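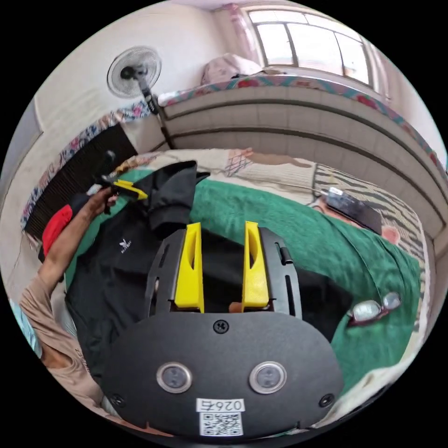
Unit 0265 at the bed, black garment, bedroom setup.

October, bench notes, equipment plan

Zihan wants the purchase list by the end of the month, so I am writing down where it stands before I forget which number came from which quote. Everything below is for the handheld units and the bedroom garment work. The Grundinier arm is on its own budget line and Hongmei has those papers.

Fingers. We stay with the yellow ones. I asked Jovura for a softer version and they can do it, but the minimum order is 400 and we would be sitting on most of them when the next design comes out. The current part has a minimum of 100, same mold, same slot in the face, no tooling fee. Put down 100. If Perla still wants to try a rubber tip, she can glue pads onto a few of the old ones first and we see how they do on fleece.

Screws for the face plates should go on the same order. The local shop has them but only in small bags, and the heads are not always the same. I would like one kind of head on all of the units so that one driver lives in the case.

Labels. Numbers and QR codes need a second sheet printed. Nikola asked whether the number could go on the body as well as on the plate, so that a swapped plate doesn't turn one unit into another in the log. I think yes. It costs a sheet of stickers. When a plate gets changed, write it in the log the same day, with both numbers.

Chargers. Skidico quoted $70 for the multi-slot dock. We need 2: one stays at the bench and one travels. I looked at a cheaper one and the slots are too close together for our packs, so every other slot would be wasted. Ask Skidico about the lead time before Zihan signs, the last order slipped and we had to borrow. 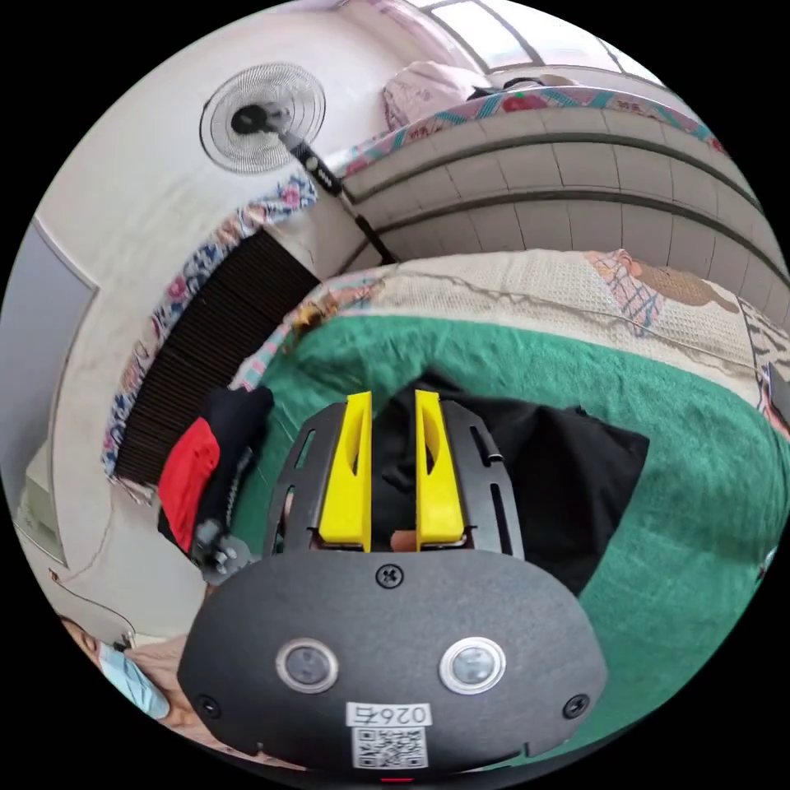 Garments and bedding are the line I keep getting asked about. Zhiqiang's view is that we should buy a fixed set of clothes for Qin, all new, and carry the same set from room to room. My view is that a real bedroom has whatever it has, and the blankets and quilts already there are fine to work on. We can meet in the middle: buy a small set of dark jackets and shirts, and leave the bedding alone. Dark cloth is what we are short of data on. Black on black with folds in it is still where the segmentation is weakest, and a few light shirts will not help with that.

Budget for the clothes is $400, all in. Secondhand is fine as long as there are zippers and hoods among them. Perla offered to pick them out. Please keep the receipts, last time I had to rebuild the total from memory and it was off.

Lighting. I had a lamp on the list and have taken it off. The rooms with a big window are bright enough in the daytime, and for evening sessions we can use the one from the kitchen setup. Back on the list if we start doing evenings every week.

Spare units. This is the open question. If we run two people at a time on Qin, we need at least one complete spare within reach, and right now the spare is whatever is not broken at the bench. Nikola thinks he can build one from parts on the shelf, except for the camera module. Waiting for his parts count. If he is short on more than the module, it makes more sense to order a whole unit.

To do:
– Jovura: confirm 100 fingers, ask for the screws on the same invoice
– Skidico: lead time on the docks
– Nikola: shelf count, module price
– Perla: clothes, receipts
– me: second label sheet, check the plate screws on 0265 and 0267 and write down the size

Hongmei, if the arm line comes in under, can the spare unit go there? Zihan says it is your call.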